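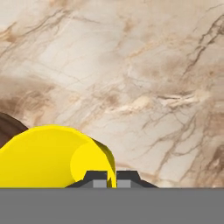
Lire la ville dans ses pierres : inventaire géologique du centre de Grukstead

Catégorie : Travaux d'étudiants > Sciences de la Terre
Partager | 54 partages | 3 commentaires

1. D'où vient le projet

Au départ, nous voulions étudier une carrière. Celle de Plonik était fermée au public pendant tout le semestre, alors nous avons cherché des affleurements plus près de chez nous, et nous les avons trouvés en sortant de la gare ! Un seuil de boutique, un socle de statue, le parement d'une banque : le centre-ville est un musée de roches en accès libre, ouvert même à six heures du matin — notre heure préférée, avant les livraisons.

La question que nous avons retenue est simple : de quelles pierres le centre est-il fait, et que nous disent-elles des époques où l'on a construit ?

2. Méthode

Nous avons parcouru les rues situées à moins de 300 mètres de la halle Demirtaş. Chaque façade a reçu une fiche : nature de la roche, finition (polie, bouchardée, sciée), état de conservation, fossiles visibles à la loupe. Les fiches ont ensuite été saisies dans Niltier, la base cartographique du département, qui nous a donné du fil à retordre la première semaine et que nous ne voulons plus quitter depuis.

L'acide dilué n'a été utilisé que sur des éclats déjà tombés au sol. Pour tout le reste, nous nous sommes fiés à l'œil, à la loupe et à la rayure au canif sur des échantillons de cours.

3. Résultats

L'inventaire compte 237 fiches. Le calcaire local domine avec 80 façades, presque toutes antérieures à l'arrivée du chemin de fer. Après, tout change : les granites apparaissent en soubassement, puis les marbres entrent dans les halls et sur les comptoirs. On suit presque la voie ferrée en regardant les murs !

Le marbre a été notre grande découverte. C'est un calcaire recristallisé sous l'effet de la pression et de la chaleur ; ses veines colorées proviennent d'impuretés présentes dans la roche d'origine, argiles ou oxydes de fer par exemple, ou de fractures remplies plus tard par d'autres minéraux. Les tons beiges et bruns évoquent souvent le fer.
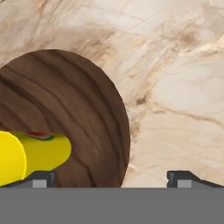 Fig. 2 — Marbre crème à veines beiges et brun clair.

Attention au vocabulaire : les marbriers appellent « marbre » à peu près toute pierre calcaire qui prend le poli. Dix-neuf de nos fiches ont été corrigées pour cette raison, dont celle de l'escalier de la poste, où nous avons fini par repérer une superbe coquille de rudiste. Un vrai marbre n'aurait guère pu la garder aussi nette.

4. Limites

Les étages nous ont échappé, faute d'accès. Certains enduits cachent peut-être du calcaire et nous les avons classés « indéterminés ». Nous aimerions aussi revenir en août, quand la lumière rasante du soir fait ressortir les traces d'outils sur les façades nord-ouest.

5. Suite

Un parcours à pied est en préparation, avec douze arrêts et une loupe prêtée au départ de la halle. La carte sera exportée de Niltier dès que les dernières fiches auront été relues.

Ce site utilise des cookies pour mesurer son audience. Accepter | Paramétrer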